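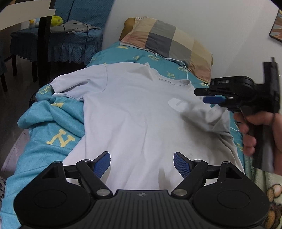
Buying a small amount of cryptocurrency inside a payment app has become very easy, and I have no complaint about that part. My complaint is with the price. Most of these apps will tell you the trade is free, or nearly free, and then make their money on the difference between the rate they show you and the rate they get. Compare it with ordinary shopping. A plain pale T-shirt with a logo on the chest, the kind you lay out on the bed before you get dressed, has one number on the tag. You may think the number is silly, but you know what you paid for the shirt. A person who buys a little Bitcoin over lunch often has no idea what it cost to buy, and would have to do some work to find out.

I think the spread should be shown in dollars, on the same screen as the button, before the button can be pressed. I also think "zero commission" should not be allowed on any product where the spread is how the company gets paid.

I came to this slowly. In March I bought $230 worth of coins in Esa, the wallet app I already used for splitting bills. The confirmation screen said the fee was $0.00. Out of curiosity I opened the sell screen a minute later and asked for a quote on the same coins. It was lower by more than I would expect from the market moving in a minute, so I waited for a quiet stretch and tried again on a Thursday evening. The gap was around 4 percent. If I had bought and sold in one sitting, I would have lost the price of a decent sandwich on a transaction that was described to me as free.

I did not lose sleep over it, and I don't think Esa did anything unusual. The terms say that the rate "may include a margin." You can find the sentence if you scroll far enough. What bothers me is that the app clearly knows the margin at the moment it gives me the quote. It calculated the rate. It could show me the other number with one more line of text.
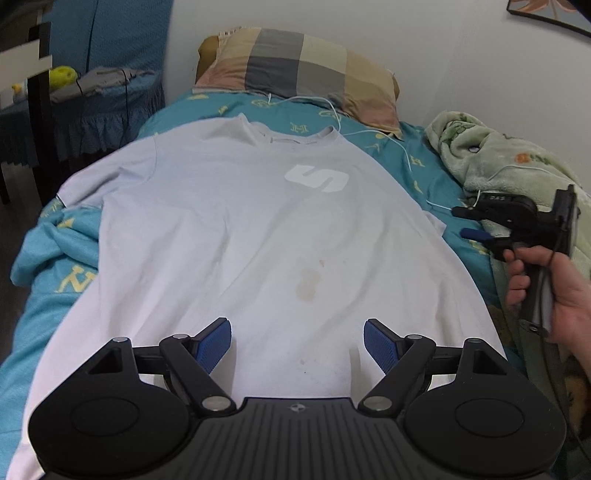 People in the business have an answer for this, and I want to be fair to it. They say the spread moves all the time, so any figure they print might be wrong by the time the order goes through. They say customers like a single price and get nervous when they see it broken into parts. And they say that someone who wants a tight spread can go to a full exchange, with an order book and a fee schedule, and trade there.

The first point is weak. The quote itself moves all the time and the apps handle that by locking it for a few seconds. Lock the margin along with it. If the quote expires, both numbers refresh together.

The second point may well be true, but I don't see why it helps their case. If customers get nervous when they learn what they are paying, then the price is doing some of its work by being hidden. I would get nervous too. Some people would look at the number and buy less often, or in larger amounts, or somewhere else. That is what prices are for.

The third point is the one I take most seriously, since I did exactly what they suggest. I opened an account at Sostaren, which is a regular exchange and looks like one. It took two evenings and a second photo of my driver's license. The fee there is listed as a fee. It comes off at the end as its own line, and when I checked it against my own arithmetic it matched. I prefer it. But I also know that my mother would never get through that sign-up, and neither would most of the people who now see a "crypto" tab next to the button they use to pay the babysitter. The apps went after these people because they were never going to open an exchange account. It seems wrong to then point them to the exchange when they ask about the cost.

There is an older version of this problem, and it was partly fixed. When I lived in Forkileck there was a money transfer shop called Farooqui near the bus station, and people lined up there on payday to send money to family abroad. For years every shop on that street had a big sign in the window about low fees, and every one of them made up the difference on the exchange rate. Farooqui was the first one I noticed that put up a board with both numbers: what you hand over, and what the other person will receive. It was handwritten and it was often a few hours old. The line there got longer all the same. Customers could do the subtraction themselves, and it gave them something to compare with the place across the street.

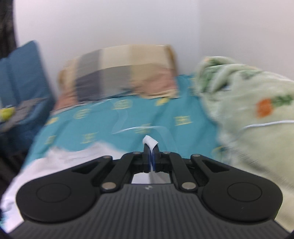
A payment app has far better tools than a board and a marker. It also has a customer who is usually alone with a phone, in a hurry, with no shop across the street to glance at. So the screen has to carry more of the load. I would settle for three lines: the amount you pay, the market value of what you get, and the difference. The market value would need a common source, and the companies would argue over which one. Fine. They can pick one and name it.

I would ask for the same thing on the way out. Selling is where the cost is hardest to see, because by then the price has moved and people put everything down to the market. If you bought at $982 and sold at a bit less, you will assume the coin dropped. Maybe it did. Maybe it went up slightly and the two margins ate the gain. From the transaction history in Esa you cannot tell which happened. I tried to work it out for my own account and gave up after going back through old price charts for most of a Sunday morning - and I like spreadsheets.

Someone will say that the sums are small and the people are adults. Both are true. But small sums are exactly where a percentage margin does the most to change whether the thing makes sense at all. The app suggests weekly purchases, with a cheerful reminder, and it suggests small ones. A year of those, each paying the margin, starts you well behind the coin you think you own. Adults can decide whether that is worth the convenience if they are shown it.

I'm not asking for the margin to be capped. Running one of these services costs money, fraud is expensive, and I have no idea what the right percentage is. A company that charges more because its app is pleasant to use should be free to do so. I pay extra for convenience in plenty of other places, including a gas station that I know is 47 cents higher than the one across town. The sign is large enough to read from the road.

I still use Esa for dinner and for rent. I moved the coins out, paid a network fee to do it, and saw that fee in dollars before I agreed to it. So the app does know how to show a cost. I would like to see the same line on the buy screen.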